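Packers / sorters wanted, Kuvcombe

Lavo is looking for 2 people for our clothing sort room, start as soon as you can. Part time, 4 hours a day, mornings. Temp thru the end of the season, maybe longer if it goes well.

What you'd do: empty the incoming bags, check pockets, check zippers, fold, sort by color and type, bin it up, tag the bin. Then the next one. We had 700 pieces come in from the Golov stores in July and we're still behind on it, so yes there is plenty of work.

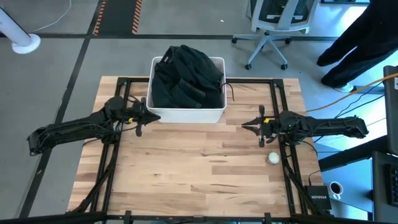

Folding matters more than speed at first. We'll show you how, takes a morning to learn. Dark stuff gets its own bin, never mixed with the lights, and if it's heaped up over the rim like the black clothes in the white one then start a second bin please. Straps and cords tucked in before it goes on the shelf, not hanging down the outside. Lids have to close flat or Lo Presti wont take them on the truck.

You need: OK standing most of the shift, able to lift 30 lbs, decent eye for color (navy vs black!!). Closed shoes, concrete floor. No experience needed. Warehouse or laundry work a plus but not required.

Paid weekly. Free parking behind the building. Bring ID on you're first day.

To apply stop in at the Lavo front desk and ask for a form, or call. Apply by 5 August 2021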